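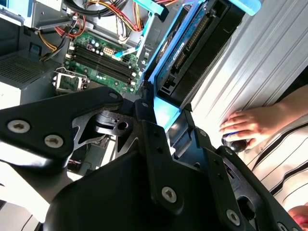
*Figure 1. Wrist camera view during drive work on a desktop tower. The drive is angled up in its blue carrier.*

## Progress report: working rules for shared disassembly cells

Prepared by Wing-yan Lui for Gunhild Lund, Bodberg Fund
Period: up to the end of February

### Where we are

The grant pays for a written set of working rules for cells where a person and a robot arm take apart office computers at the same bench. The rules are meant for small repair and recycling shops that have one arm and no safety engineer. We promised a draft, a trial at Fladton and a revised text that other sites can adopt. The draft is finished and the trial is under way. The revised text is about half written.

Kwame Frimpong runs the Fladton cell and has kept the log. Delali Sarpong wrote most of the draft and is handling the revision. Bjartur Mikkelsen at Koster has read each version against the machinery risk assessment his own shop uses, and his comments are in the margin of the shared copy.

### What the rules cover now

The draft had too many rules. Operators at Fladton could not remember them without the sheet, and the sheet ended up under things. We have cut it to five:

1. Mains lead off and power button held in before the tower goes on the bench. The operator signs for this on the job card.
2. One hand zone at a time. If the operator's hands are inside the case, the arm is either stopped or in hand guiding at reduced speed.
3. Tool fingers are checked for loose screws at the start of each shift.
4. Cables are moved clear of the part before the arm closes on it. The arm does not pull on a part that is still connected.
5. Removed parts go to a set place on the bench, outside the arm's sweep.

Rule 2 has taken the most time. The first wording said "hands clear", and two operators read it in different ways. One took it to mean clear of the gripper, the other clear of the case. The new wording names the case rim as the line, which is easy to see and doesn't need tape or paint.
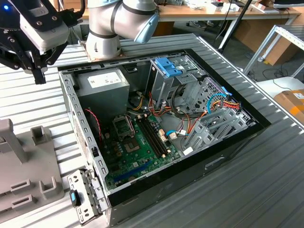 *Figure 2. Tower on its side on the Fladton bench, side panel off, leads still in the case.*

Rule 4 came out of the log. Most of the stops Kwame recorded in the first weeks were down to power leads or data cables catching on a finger. None of them hurt anyone or damaged the arm, but each one meant a restart and a hand going into the case at an awkward moment. Since the cable check was added to the job card, stops of this kind have become much less frequent. We would like a longer run before giving a figure for it.

### The trial

The target is 100 towers. We have done around three quarters of them, all ordinary office desktops from the Kindville collection. Slim cases and all-in-ones were left out on purpose and will need their own note.

Three operators have been trained on the rules. Training takes a morning, with the afternoon spent at the bench under supervision. Delali has asked that the supervised part be made longer for people who have not worked beside an arm before, and we agree.

Bjartur visited the cell on a Sunday when the rest of the building was quiet and measured stopping distances with the arm loaded and unloaded. His results were within the limits set in the risk assessment. He raised one point about rule 5. The set place for parts is written down, but it is written for a right-handed operator. Parts leaned against the case are also hard to class as either on or off the job.
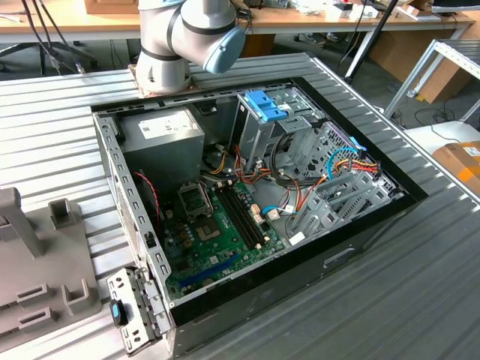 We have changed rule 5 so that each site draws its own bench plan, with the parts area and the fixture marked, and pins it up by the stop button. Fladton's plan is done. Koster will draw one before it starts its own short trial.

### Problems and delays

The second set of gripper fingers arrived late, so the comparison between finger types has slipped by three weeks. This does not affect the text of the rules, only the appendix. The job card has gone through several layouts and is still too crowded. Kwame is testing a version that fits on one side.

Spending is in line with the budget apart from travel, which is slightly under.

### Next period

- Finish the remaining towers at Fladton and close the log.
- Run the short trial at Koster with the revised text.
- Send the full revised rules and job card to Bodberg for comment.
- Decide whether slim cases need a separate rule or a note under rule 4.

We would like a decision from you on the last appendix. If the finger comparison is to stay in, we need to keep the cell booked for longer, and the cost would come out of the travel line.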